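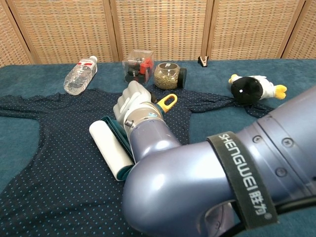
Sebastián Urrutia wrote back at six in the morning that I had the second verse wrong, that I had always had it wrong, and that if I published it that way he would be forced to love me a little less.

I read it standing in my kitchen with my toothbrush in my mouth, and I was thrilled. A reply! From the Sebastián Urrutia, who had corrected 1,428 lines on Mamness and had never, in the two years I had been posting there, written a single word to me.

Mamness was a lyrics site, if you want the short version. The long version is that it was the best place in the world. You picked a song, you clicked on a line, and there underneath would be some stranger explaining that the bridge was borrowed from a lullaby, or that the bus in the chorus was the night bus to Fatmont and it stopped running the summer the record came out. People fought over commas. I once spent a whole weekend on the word "oh" and I regret none of it.

The song we were fighting over was "Erenon," by a band called Triantafyllou that put out one album, pressed 500 copies, and went home. I had copy number 71. I bought it for the cover, played it on my cousin's turntable, and then had to sit down on the floor because my legs had stopped being interested in standing up. It was that good! The singer mumbled, the drums sounded like they were in the apartment next door, and in the second verse she sang either "I left the harbor burning" or "I left the harbor, Bernie."

I was a Burning person. Everybody was a Burning person. It was dramatic, it rhymed with "turning," and it matched the smoky guitar part that comes in right after.

"It is Bernie," wrote Sebastián Urrutia. "Listen at night. Listen on bad speakers."

So I did. I waited until eleven, turned off the lights, and played it through the little radio my grandmother used to keep on her windowsill, the one with the cracked dial. The first time through I heard burning. The second time I heard burning. The third time I was lying on the rug with my eyes closed, half asleep, and a woman I had never met told a man named Bernie that she had left the harbor. She sounded so tired, and so glad to have someone to tell.

I sat straight up. Who was Bernie? Was he on the pier? Was he on the phone? The whole song had moved over to make room for him, and now I could hear that she was talking to him in every verse, that the "you" in the chorus was him, that the long quiet part before the end was her waiting for him to say something back.

I wrote it all down in one go, sixteen paragraphs, typos everywhere, and hit publish at ten past two. Then I wrote to Sebastián Urrutia and said he was right and I was sorry and did he know who Bernie was?

No answer. A day went by, then a week. I kept the page open in a tab at work and checked it between phone calls. My note collected some votes, and then some angry comments from the Burning people, and then a very long comment from a user called Lautaro Acuña, who said he had no opinion about the harbor but would like to talk about the drums.

I nearly skipped it. I'm so happy I didn't.

"The drums sound like they're next door," he wrote, "because they were next door. I was playing in the hallway. There wasn't room for me with the others, so they ran a cable under the door and I watched the light on the tape machine through the mail slot. When it went red, I played."

I read that part four times. Then I made coffee, even though it was late, and went on.

He told me they had recorded the song in May, in a rented room over a bakery in Fatmont, and that the whole place smelled of anise. He told me the singer never wrote anything down. Every take had different words. On one she left the harbor burning, on one she left it early, on one she forgot the harbor completely and sang about a coat.

"And the take on the record?" I wrote. My hands were shaking, I could hardly hit the keys.

It was three minutes before the answer came up.

"I was in the hallway," wrote Lautaro Acuña. "I couldn't hear a word. But the baker downstairs was named Bernie, and he used to bang on the ceiling with a broom when we got loud. Put the song on again and go to the quiet part. Turn it up."

I went and got my grandmother's radio.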